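Buying dry goods by the sack

February 14, 2026

I stopped buying flour and sugar in small bags a little over a year ago. The shop in Clutham that I used to walk to closed, and the nearest supermarket is a drive I don't enjoy. Rocío Arancibia, who lives two doors down, was already ordering from Mandico, a wholesaler that sells to bakeries and will deliver to a house if you spend $100 or more. She asked if I wanted to split an order, and we have been doing it ever since.

We order every other month. The usual list is bread flour, white sugar, long grain rice, oats, salt and red lentils. The first order came to $149 between us and I thought we had gone mad. It took up most of her hallway. By the time we had divided it up, my share fit in the bottom of one cupboard and two shelves of another.

Storage was the part I got wrong. I left the first sack of flour folded over with a clothespin on it, and by March there were moths. I threw out all of the flour and half of the oats, then washed the cupboard with vinegar, including the screw holes and the underside of the shelves. Everything now goes into something with a lid on the day it arrives. I use what I have, so nothing matches.

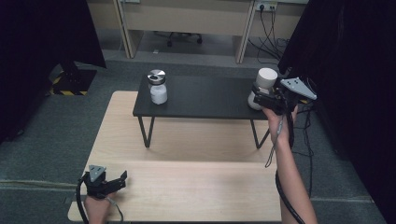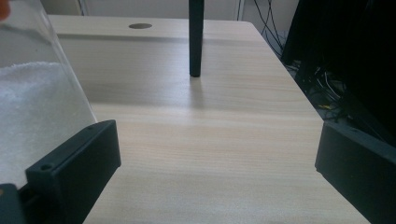

New flour goes into the freezer for four days before it goes in a container. I do it in batches because my freezer is small. After that it needs to come back to room temperature while still sealed, or it picks up damp and clumps. Rice gets the same treatment. Sugar and salt don't need it.

I put a strip of masking tape on the bottom of each container with the month on it. I used to put it on the lid, but lids get swapped. Old stock gets finished before new stock goes in, and I wipe the container out in between. If it has been washed I leave it open overnight.

A few things have not been worth it. Whole wheat flour went stale before I got through it, so I buy that in the ordinary size again. Brown sugar set like a brick. Rocío likes the Siu brand of rice and I find it too sticky for most of what I cook, so we get two kinds now and each keep our own. We also tried the big bag of dried chickpeas once and I am still eating them.

As for money, I save a fair bit on flour and rice and almost nothing on salt. I bake two loaves a week at 700 grams of flour each, which is where most of the saving comes from. Someone who doesn't bake would probably do just as well with the supermarket.

The next order goes in at the end of the month. Rocío wants to add yeast, and I need oats.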